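Skip to content Journal Issues Authors Archive Search
Archive > Workplace Studies > Shared Workshops > Section 3
Filed under: tool storage, benches, small workshops

3. The bench and the bins

3.1 Setting

The Pradthorpe workshop is one long room with a bench down one side and shelving on the other. Members sign in at a desk by the door, take what they need, put it back. That is the theory. The study looked at the putting back, mostly of hand tools, mostly at the end of a session when people want to go home. We followed 200 sessions between February and June and logged 2354 returns in all. A return means any tool that left its storage place and was later set down by a member who had finished with it, wherever it was set down.

Before the study the workshop used a shadow board, painted outlines on a wall panel, one per tool. It worked fine for the old set of tools. Then the set got replaced and the outlines no longer matched, so tools went on any hook that would hold them, or stayed on the bench. The members' own name for the pile that built up at the far end was "the drift". We kept the word, it is a good one.

Two things were changed. The bench was to be cleared at the close of every session, and loose tools were to go into plastic bins in place of the board. The bins are see-through enough to show roughly what is inside without lifting them down, though small parts are hard to tell apart from a distance.

3.2 What counts as clear

We had to settle this early on. Members disagreed a lot about when a surface is done. For some, clear meant no tools. For others it meant no tools, no offcuts, no dust, wiped down. In the first weeks two coders scored the same surface differently in a good share of cases, and nearly all of the trouble came from crumbs of material and marks that might or might not be dirt. A pale surface makes this worse – every speck shows.

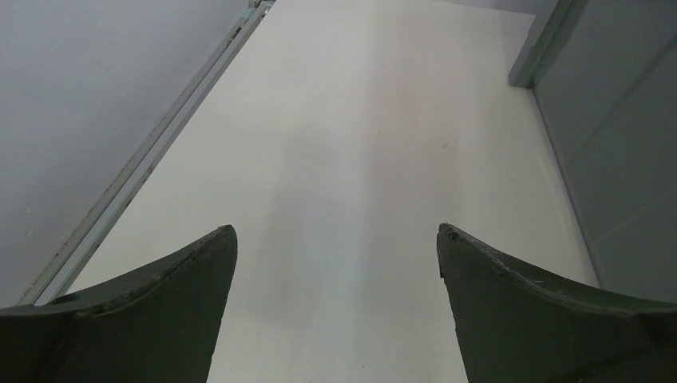
SARMIENTO

The rule we ended with was simple. A stretch of surface was scored clear if nothing on it could be picked up with the fingers by a person standing at normal height. Specks and smudges were ignored. An off-white surface with one dark speck on it is clear. A surface with one washer on it is not. Metal rails and tracks were scored seperately from the flat area next to them, as things get into a groove and stay there and the person wiping the flat part does not see it as part of the same job. Light was a problem too. Glare along the middle of a smooth surface hides small things, so coders were told to look twice, once from each side. Slow, but agreement got much better after that and we did not change the rule again.

Scores from the weeks before the rule are not used below. They were kept and re-read for the comments only.

3.3 Where the tools went

Returns were coded to one of four places: right bin, wrong bin, bench, elsewhere. Elsewhere took in window sills, stools, coat pockets and the sink. Pliers and cutters mostly came back to the right bin. Tape measures did badly, they get carried around the room and set down wherever the last measurement was made. Screwdrivers fell between the two and are worth a closer look. They are the tool members reach for most and also the one they are least careful about.

Part of it is that one screwdriver is taken to be much like another. Members looking for a driver would take whichever came to hand, try it, and swap if it did not fit. The swapped one then went down on the bench. Color seemed to help here. Drivers with a bright handle were named by color in talk ("the yellow one") and asked after by color when missing, plain dark ones were just "a screwdriver" and were not asked after much at all. We did not set out to test this and have no count for it. It came up in the notes again and again, enough that we mention it.

Shape of the handle matters for storage as well. A hole in the end lets a driver go on a hook, and on the old board that was how most of them were kept. In a bin the hole does nothing. The driver lies flat, or leans, with its handle on the bin floor and the shaft up. 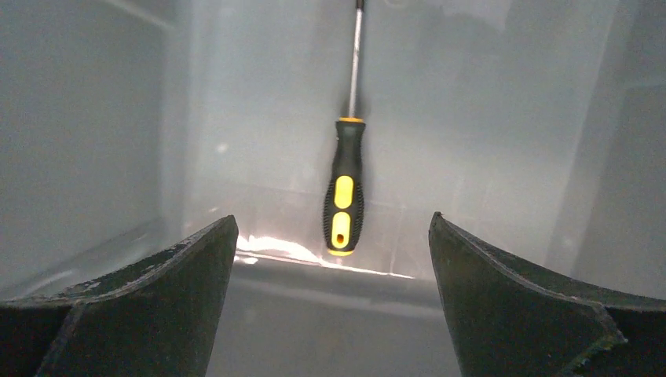

Figure 7. Black and yellow screwdriver at the back wall of a translucent gray bin, shaft upward.

Leaning tools were a sore point. A driver that leans is easy to see and easy to grab, and several members liked it for that. Others thought it was asking for trouble, a long shaft pointing up where hands go in. The workshop at Okar, which we visited once for comparison, lays every driver flat with the handles to the front and reports no complaints, but it has fewer members and fewer tools. At Pradthorpe no rule was made. The bins were left to fill as they filled.

3.4 Bin depth and sorting

Two depths of bin were tried. The deep ones hold more and get used as a dump. Once the floor of the bin is covered members stop sorting and just drop things in on top – the drift again, with walls around it. The shallow ones force a choice sooner. They also look full sooner, which sends the next tool to the bench. Neither depth was clearly better over the whole period. We lean toward shallow for drivers and pliers, deep for clamps and anything with a cord.

Labels were added partway through, plain printed words on the front of each bin. They helped new members. Long-standing members said they did not read them, and the notes bear that out, since bins which traded places on the shelf went on being used by position for a while after. Moving a bin is a bigger change than relabeling it. Anyone planning a layout should get the positions right first and leave them alone.

3.5 Limits

One room, one set of members. Sessions were not picked at random, we went when a coder was free, so late evening is thin. Closing time varied too and a rushed close looks different from a slow one. The first 100 sessions were coded on paper and typed up later; some return places could not be read and were left out. The Ivent checklist, used for the closing notes, was written for larger shops and a few of its items had no meaning here. Those were skipped. Tools that members brought from home were not logged, even where they ended up in the bins and stayed there, as a fair few of them did.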